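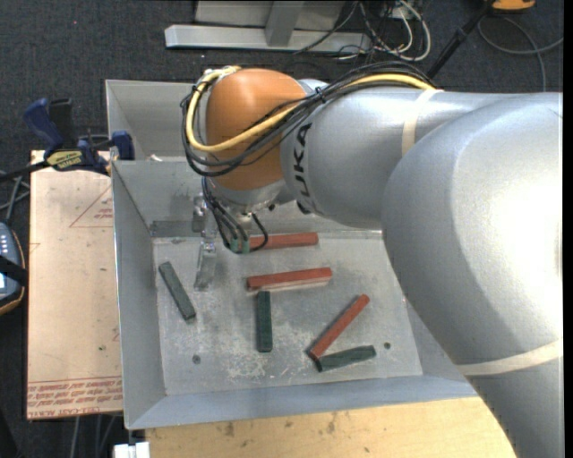 Hryhorii Dovhaniuk schrieb am Dienstag:

> Für Klötze würde ich gar kein Metall mehr nehmen. Unsere alten Wannen waren nach einem Winter so verkratzt, dass ich sie nicht mehr zeigen mochte, und der Krach beim Einräumen geht einem durch Mark und Bein. Holzkisten mit Filzboden, fertig. Oder hat jemand mit Blech wirklich gute Erfahrungen gemacht?

Archiv > Klotz und Kiste > Aufbewahrung > Metallwannen, ja oder nein?

Hallo Hryhorii, hallo alle,

ja, ich! Und zwar so gute, dass ich dir hier mit Freude widersprechen muss.

Die Kratzer stören mich überhaupt nicht. Schaut euch den Boden der grauen Wanne an, Schrammen und Flecken hat er reichlich, und die roten und grünen Klötze leuchten darauf trotzdem ganz wunderbar. Auf Filz sehen Farben bei mir immer ein bisschen müde aus (Geschmackssache, ich weiß). Außerdem mag ich die schrägen Seiten so gern! In eine Kiste mit senkrechten Wänden greife ich immer mit eingeklemmten Fingern, hier habe ich Luft nach oben.

Zu den runden Löchern im Boden, nach denen Qistina Wibisono neulich gefragt hat: Bei meinen eigenen Wannen lasse ich sie offen. Beim Auskehren rieselt der Staub einfach durch, man muss nur ein Tuch drunterlegen. Wer kleine Teile lagert, klebt sie besser von unten ab.

Der Krach, gut, da hast du recht. Ich habe seit März einen Streifen Kork unter jeder Wanne, damit scheppert wenigstens das Regal nicht mehr mit. Das Regal ist das alte von Vitwood, 73 cm tief, da passen die Wannen quer hinein und vorne bleibt noch Platz für die Etiketten. Insgesamt liegen bei mir bis zu 900 Klötze, nach Farbe sortiert und erst danach nach Länge. Andersherum habe ich es auch probiert, das war nach einer Woche ein einziges Durcheinander.

Holz mit Filz nehme ich übrigens sehr gern für den Transport, da ist es unschlagbar. Severyn, hattest du nicht noch die Maße von deinen Kisten? Die würde ich mir zu gern nachbauen!

Herzliche Grüße
Zlata Holovko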